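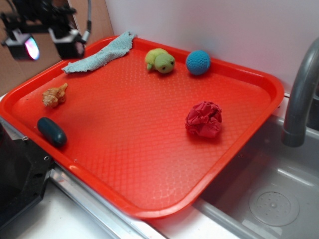
Hüsnü Canpolat wrote on 2025-06-10:

> I'll say it again for the people who joined since March. I don't think
> any machine is ready for house chores, and I don't think it will be soon.
> Folding a towel on a clean table is one thing. My kitchen has a counter,
> a sink next to it, and whatever the kids left there. I looked at the
> Skomesside arm and the Jukel one. Both want the place cleared before they
> start. If I have to clear the counter first, I have already done the
> chore. Why would I pay for the rest?

I agree with part of this. Clearing the counter is the chore, and I think it is the right one to test. Folding looks good in a video, but at my house it takes up very little of the day. Picking up small stuff and putting it where it goes takes a lot more.

So that is what I have been trying. Everything goes on the red tray beside the sink, and the arm has to take the things off one at a time. Soft things and hard things together: the towel, a crumpled red cloth, the plush turtle, the blue knitted ball, a seashell, and a smooth teal thing shaped like a big pill. I wanted a mix, because the people who sell these arms tend to show you boxes.

I have logged 383 tries since March. Notes so far:

The turtle and the knitted ball are the easy ones. They give a little when the fingers close, so the grip can be off and it still works.

The shell depends on which way it points. Across the wide part, fine. Near the tip, it turns and drops.

The teal one slides. I slowed the closing speed and that helped more than changing the finger pads did. It still rolls away if the first touch is off center.

The red cloth gave me trouble I didn't expect. Red on a red-orange tray is hard for the software, and with the stock settings it often went right past it. Retraining with 10 more pictures of the cloth in different shapes fixed most of that. A white tray would have fixed it too, but I want to keep the one I have.

The towel comes up every time. Getting it to land flat anywhere is another matter, and I have stopped trying for now.

A full tray takes the arm 5 minutes on a good run. I can do it in a few seconds. On a bad run I have to step in up to 3 times, and then it saves me no work at all.

On Hüsnü's last question, I wouldn't pay for it today either. But "won't be soon" is a stronger claim than I would make. The failures I get now are mostly the same few, over and over, and those are the kind that get fixed. What I have no answer for is wet dishes, or anything under running water. I haven't tried, and I don't plan to with this arm.

Two questions for the list. Has anyone run the Simomden fingers on thin cloth? And did the Aydoğan driver update change the force limits for anyone else? Mine seem lower than before and I can't find it in the release notes.

I can send the log to anyone who wants it. It is a plain text file.

Imke Grube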